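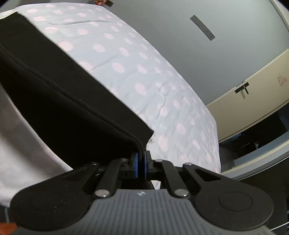

How to Make a Bed When the Cushions Outnumber the People

12 shares | 6 comments

I own a black cushion. It has piping. It came with the apartment in Tallelden, along with a radiator that knocks, and I have spent more time moving it on and off the bed than I've spent leaning on it. If you have a similar situation, the routine goes like this.

1. Clear everything off

Cushions, clothes, the book you aren't reading. Put them on a chair. The floor works too, but black fabric picks up lint the way other fabrics pick up compliments.

2. Pull the bottom sheet tight

Start at the head end and work down. Tuck the corners under the mattress as far as your wrists allow. A sheet that rides up at one corner will ride up at that corner forever, so give it an extra six inches.

3. Shake the duvet

Hold two corners and snap it a couple of times, away from the lamp. If the filling has migrated to one end, turn the duvet around and shake again. Polka dots are a help here - they hide small wrinkles, and they make the big ones look like a decision.

4. Negotiate with whoever is still in bed

Some households skip this step. Mine can't. You can make half a bed around a person, folding the duvet back on the free side and smoothing what you can reach. Do the other half when they get up for coffee. 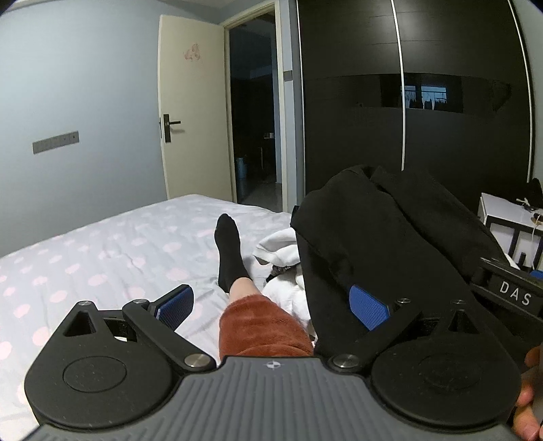

Plush pants, black sock, spotted bedding. Work around the leg.

5. Put the cushions back

Big ones at the back, small ones in front. Pick a cushion up by its seam if it has a sturdy one, then plump it from the sides. I was told at a furniture shop in Belterholm to karate-chop the top for a nice dent. I tried it for all of April and the cushion looked as though it had received bad news.

Piped edges look better lined up with the headboard. Mine slides off by noon either way.

6. Wash day

Wash dark cushion covers inside out, away from the pale sheets. Check the care label first. Close the zipper before it goes in, and let the cover air-dry flat - the dryer did something to my last one that I'd prefer to keep private.

318 views this week | 1146 total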